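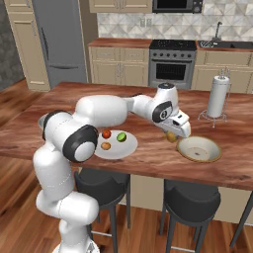

About Cendstead

We write rules for robots that work near food, and we love doing it! Cendstead started as a two-desk office above the Shirazi bakery, where we spent our evenings arguing over how far above a countertop an arm should stop before it reaches down. We still argue about that one. The difference is that now we write down the answer, test it in simulation and put it out where anyone can read it.

What we do

Our main piece of work is the Leton Guide, a free set of good practice rules for robot arms in home and small commercial kitchens. The current edition has 112 rules, and 67 of them deal with picking things up and putting them down. That may sound like a lot (our own families think so), but a lemon and a ripe tomato ask for very different handling, and a bowl rim is easy to clip if the wrist comes in low.

Every rule gets tried in a simulated kitchen before it goes anywhere near a real one. We use an island counter with everyday plates, bowls and fruit, and we move things between runs so that a rule can't pass just by suiting one layout.

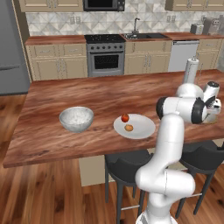
The simulated kitchen, with the arm at the right side of the island and two small items on the plate.

How a rule gets in

Anyone can propose one. Send us a plain sentence saying what the arm should do and when, and we'll turn it into a test in Sorkix, our in-house scoring tool. A rule has to hold up in 95 percent of runs before we publish it as a "must." Anything under that goes in as a "should," with notes on where it fell short – and those notes are often the best reading in the whole guide.

We check approach height, clearance from dishes on both sides, grip width and what the arm does when it misses. We also look at the view from the gripper itself, which tells you a lot about spacing that a room view hides.
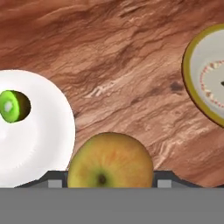

Who uses the guide

Mostly small robot builders, plus a growing number of college labs and a few culinary schools. We got 366 comments on the last draft, and we read all of them, including the very long one about bowls. It led to four new rules!

The next edition comes out in November. If you'd like to propose a rule or try the draft tests on your own setup, write to us through the contact page.

Page updated 27/05/2020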